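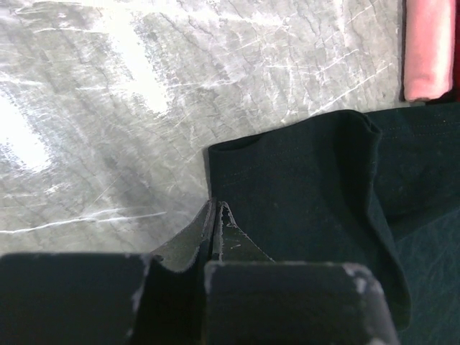 Setting powder gets sold on promises, and I have stopped believing most of them. Drotau is the loose powder from Grikemer, and the box says it blurs pores, stops shine and lasts all day. I stock it anyway, with some reservations that I'd like you to read before you put it in your basket. The first is mess. Loose powder goes everywhere, and dark knitwear is the worst for it. Anything like that deep teal fabric, with a soft surface that already holds on to specks of lint, will show every puff you knock off the brush. Get dressed afterwards, or put a towel round your shoulders.

Drotau Loose Setting Powder
Made by Grikemer
Shades: Voyle (pale, slightly pink) and Cladusmont (medium, slightly yellow)
Finish: matt, going on satin after a few hours
Scent: none that I can smell

What the maker says
"Weightless, invisible, sets in 5 seconds." I don't know what anyone does in those seconds. You press it on and it's on.

What I found
It does take the shine off. On my forehead, which is oily by lunchtime, I got a decent morning out of it and then needed blotting paper like everyone else. Under the eyes it was better than I expected, as long as I used very little. With a heavy hand it sat in the lines and made me look tired, and no amount of spray put that right.

The blurring is there if you stand well back from the mirror. Close up, pores are pores.

"Invisible" is a stretch. Voyle left a pale cast on me in photographs taken with a flash, and Cladusmont turned a bit orange near the jaw once my foundation had warmed up. Two shades is a poor range, whatever the leaflet says about them "adapting" to the skin. If you are deeper than medium, leave this one alone.

How to use it
Tip a little into the lid, press a puff into it, fold the puff and rub it together, then press it on to the skin. Don't sweep. Leave the sides of the nose until last.

The survey on the box
It says 90 per cent of users saw smoother skin. The small print says 71 people were asked, and doesn't say what they were using before. Make of that what you like.

Evaristo Cuautle, who does bridal make-up and buys from me, disagrees with nearly all of this and gets through a pot a month – his brides, he tells me, do not shine. He does use a much better puff than the one supplied.

Returns: unopened pots only. Once the seal is broken I can't resell it.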